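Clistley Repair Shed: how the grant is getting on

April 22, 2019

Hello again from Clistley! You asked for a page or two on where your money has gone since the last report, and I'm going to try to keep it to that, though anyone who has sat next to me at a potluck knows how that usually goes.

The big news is that we're in the new building. The lease on the old feed store came through after two false starts (one over the septic, one over a signature that was on the wrong line), and we got the keys just before the heating season ended. It's bigger than the Cloltville place, it has a real loading door, and the roof only leaks over the part where we keep the bikes. I've had a quote for that. It's in the attached budget sheet under building, and it's higher than I'd like, so I've asked a second roofer to come out and look before I commit to anything.

We're open two evenings a week now. People bring in lamps, toasters, coats with broken zippers, chairs, radios, and one time a whole church organ bench. The sewing corner is by far the busiest and I did not see that coming when I wrote the application! I had put most of the equipment money toward power tools, and what folks really want is someone to help them put a new zipper in a good winter coat. So I moved part of the tool line over to a second sewing machine and a proper cutting table. I emailed your office about that change and got an okay, and I've put the email in with the receipts so it's all in one place.

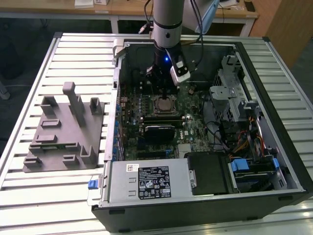
The computer side of the Shed has been slower to find its feet. We had a lot of interest on paper, and then hardly any sign-ups for the first evening class, which I think came down to me calling it "Hardware Basics" on the flyer. I changed it to "What's Inside Your Old Computer" and it filled up. Most people arrive sure that the insides are going to be a mystery, and then the side panel comes off and there's a green board with a few big parts on it, and you can see them relax. With the tower lying flat and no heatsink in the way, you can look straight down at the processor with the smudged paste still on top, and that's where we start talking about heat and why dusty machines quit on you. After that we do the graphics card, then memory, then everybody gets a turn with the screwdriver. The spring class is capped at 20 and there's a waiting list.

Donated desktops are still coming in faster than we can wipe and rebuild them. I'd like to be stricter about what we take. The pile by the loading door has gotten out of hand, and the county charges us by weight for anything we can't use. I've written a short "yes please / no thank you" list and it goes up on the website next week. Old printers are on the no side. I'm sorry, but they are.

Now the part I'm less happy about. The Pomare van route hasn't started. The plan was to pick up broken things from people who can't drive to us and bring them back fixed, and I still think it's the best idea in the whole application. But the insurance came back at nearly double what I'd budgeted, and the van itself needs brakes. I haven't spent any of the route money so far. I'd like to hold it until August and try again with the Trurkov senior center as a partner, as they already have a driver and a policy that might cover us. If that falls through I'll come back to you before touching it.

On fees: we're still pay-what-you-can, with a jar. The jar does better than the card reader. I raised the suggested amount for the evening classes to 30 dollars and have had no complaints, and anybody who asks for a free spot gets one.

What I need from you is pretty small this time. Please confirm that the van money can sit until late summer, and let me know whether the roof counts as building or as maintenance under your rules, because the form has a box for each and I can't tell them apart. Receipts are attached in date order, except for the lumber ones, which got rained on and are scanned at the end.

Come by any open evening. Park on the gravel side, the other side is mud until June.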